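Ticket: Catalog import stops at row 2799
Product: Moltance Catalog, desktop version
Opened by: Drurar Tableware
Opened: June 12, 2023
Status: Solved

Original message

Hi Moltance team! First off, we love the new search. I can type "green shallow" and get the right shelf before the customer has finished asking, and I've been showing it off to everybody who walks in.

Now the problem. I'm moving our whole stock list over from our old program, Zindley. It's one CSV file with 3000 rows. The import runs fine, the bar goes along nicely, and then it stops at 2799. No error box or beep. It says "Import finished" and the rest of the rows aren't there. I've tried it three times and it stops in the same place every time, which I'm taking as good news (a bug that repeats is a bug you can catch!).

What I've tried so far:

Restarted the program, then the computer.
Saved the CSV again from the spreadsheet with a new name.
Turned off photo import, in case it was running out of room.
Checked that we aren't over the item limit on our plan. We're fine there.
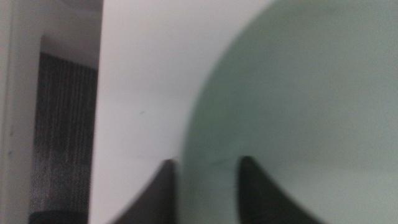
Row 2800 is the start of our Lu line, if that helps. It's the only range where I typed the names in by hand, so I have my suspicions about my own typing. I looked at the row and can't see anything odd in it.

Reply from Moltance Support

Thanks for the very clear write-up. "Import finished" with rows missing usually means the importer met something it took for the end of the file. Could you do two things?

1. Open the CSV in a plain text editor instead of the spreadsheet and look at the end of row 2799 and the start of row 2800.
2. Split the file into batches of 700 rows, keep the header line in each one, and tell us which batches come in complete.

Please don't delete the items that have already imported. The importer matches on item code and will skip them.

Update from Drurar

Batches done! The first three came in perfectly, and so quickly that I thought they'd failed. The fourth stops one row short. The last batch imports nothing at all, only "Import finished" with a zero next to it. So it really is the Lu rows. 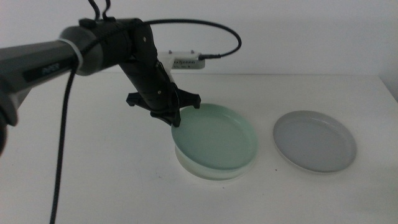
I also did the text editor part, and wow, I should have started there. At the front of row 2800 there's a small box character that the spreadsheet never showed me. It's in front of 84 of the item names. I think I picked it up by copying names out of an old price list and pasting them in.

Reply from Moltance Support

You found it. The box is a control character that some older programs used to mark the end of a file. Our importer still obeys it when it shouldn't. Use Find and Replace in the text editor: paste the box into the Find field, leave the Replace field blank, and choose Replace All. Save as UTF-8 and run the full file again.

We've logged the importer behavior as a bug. The fix is planned for the August release, along with a warning when the number of rows read doesn't match the file.

Update from Drurar

All 3000 rows are in!! I did a little lap of the stockroom. The names are clean, the prices match, and the search finds every Lu piece I've thrown at it.

One small extra for anybody who lands on this ticket with the same trouble: I had "dish," "plate" and "coupe" all in use for very similar things. I've settled on "dish, shallow, round" and put the color in its own column, and filtering is so much nicer now. 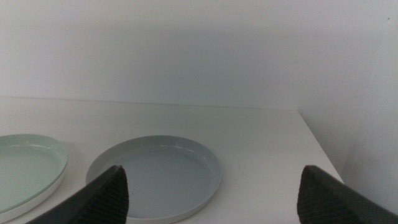
Two shallow round dishes on a white tabletop, pale mint green at left.

Question while I have you: can the color column be set as a required field on import? I'd happily fill in the blanks first.

Reply from Moltance Support

Yes. Go to Settings, then Import, then Required Fields, and tick Color. Rows with a blank color will be held in a review list until you fill them in. Marking this one solved, but reply here if any of the batches look off and the ticket will reopen.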